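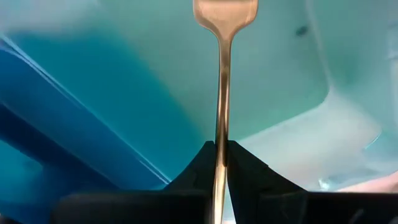 Garfo preso pelo cabo, caixa azul ao fundo.

Ata da reunião de planeamento de equipamento
9 de janeiro de 2024

Ponto 1. Aprovação da ata anterior
Aprovada, com uma correção: a extensão de garantia proposta pela Coletti tinha ficado registada como aceite. Estava apenas em apreciação, e assim continua.

Ponto 2. Segundo posto de triagem de talheres e utensílios
Foi apresentado o pedido de compra de um segundo braço com garra de dois dedos, para montar um posto igual ao atual. Há duas propostas em cima da mesa, da Coletti e da Wevance. A da Wevance é mais barata no papel, mas não inclui os dedos de substituição, a instalação nem a formação. Quem fez as contas com tudo incluído chegou a uma diferença bem menor do que a anunciada na folha de rosto.

A responsável pelas compras perguntou que volume de trabalho justifica dois postos quando o primeiro passa parte do dia à espera de que alguém volte a espalhar as peças. Não houve resposta satisfatória. Foi referido que o relatório de utilização ainda não distingue tempo a funcionar de tempo ligado, e que sem essa separação qualquer percentagem serve para defender qualquer compra.

A equipa técnica lembrou que a demonstração do fornecedor foi feita com peças todas iguais e já alinhadas. Pediu-se que o ensaio de aceitação seja feito com o material que usamos na mesa, misturado como costuma ficar.
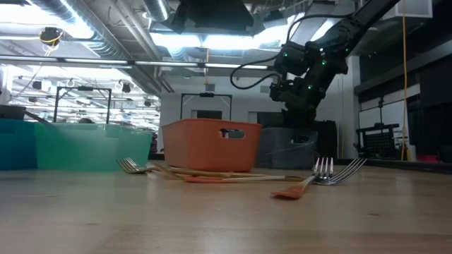
Os garfos e as espátulas ficam uns por cima dos outros, e é nos cabos cruzados que o posto atual perde mais tempo. A proposta da Wevance diz "adequado a objetos domésticos" e não vai além disso. Ficou decidido exigir por escrito o que cada fornecedor entende por adequado, incluindo cabos finos de metal polido.

Ponto 3. Consumíveis e caixas
A Thongsuk apresentou orçamento de 1.140 euros para um conjunto de caixas novas, todas da mesma cor e medida. Vários presentes não viram vantagem: as que temos são desiguais, mas servem, e ninguém mostrou que a cor uniforme melhore o resultado. Pedido recusado por agora.

Os dedos de garra custam 87 euros cada um. Aprovada a compra de 6, para ter reserva. O fornecedor afirma que duram mais do que os anteriores – a mesma frase constava do catálogo anterior. Passa a registar-se a data de cada troca.

Ponto 4. Contrato de manutenção
A Gatell propõe um aumento de 15 por cento na anuidade e justifica-o com "melhorias no serviço". Não soube indicar quais. O prazo de resposta a avarias mantém-se igual ao do contrato em vigor. Será pedida nova proposta, com o prazo escrito no texto principal e não em anexo.

Ponto 5. Decisões e tarefas
Compra do segundo braço: adiada. Volta a discussão em junho, com o relatório de utilização corrigido.
Ensaio com peças misturadas: a equipa técnica redige o protocolo e envia-o à Coletti e à Wevance.
Dedos de garra: encomenda a fazer pelas compras.
Gatell: não assinar nada até haver resposta.

Foi ainda pedido que as próximas propostas cheguem antes da reunião – a da Wevance foi distribuída já com a sessão aberta.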